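Grimstead 184 cartridge filter for small workshop extractors

3 min read

I run a two-man joinery shop and we have had the Grimstead 184 pleated cartridge on our extractor since December. It replaced the cloth top bag that came with the machine, which let a fine haze into the room whenever we sanded MDF.

The cartridge arrives in a tall box with a clamping band, a strip of foam seal and a clear bag for the bottom. The instructions are one sheet and the drawings are small. Fitting took the two of us most of a tea break. The band is stiff when new and wants a second pair of hands, one to hold the cartridge square on the ring and one to close the catch. Thịnh Vương, who shares the shop with me, fitted the next one on his own by resting the ring on a pair of trestles first.

The foam strip is the weak part. It has a poor adhesive backing and came away at the join after 14 days. I cleaned the rim with white spirit and put on a thicker strip from Tristarau, and it has stayed put.
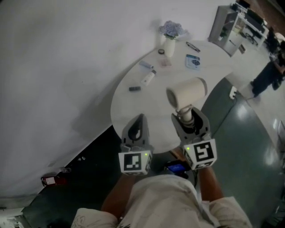 A cream-white hair dryer held over a round white table.

Suction is better than with the cloth bag, mainly at the planer, where the hood used to choke on wide boards. The sander makes less difference. You do need to turn the cleaning handle at the end of each day. If you leave it for a week the pleats pack up and the airflow drops off — you can hear the motor note change.

The paddles inside are plastic and feel light for the job. Ours have not broken, but Thư Phí at Dronuvdale has replaced hers once and says the spare part was slow to come. The Kim cartridge she had before used brushes, and she found those left more dust in the folds.

Emptying is easy enough. The bottom bag slips over the rim and is held by a plain strap. Wear a mask, and let the dust settle before you undo it.

I would buy it again at the price, with a better seal in the same order. Four stars out of five.

Questions about this review? Use the contact page. Copyright the author. All rights reserved. Back to top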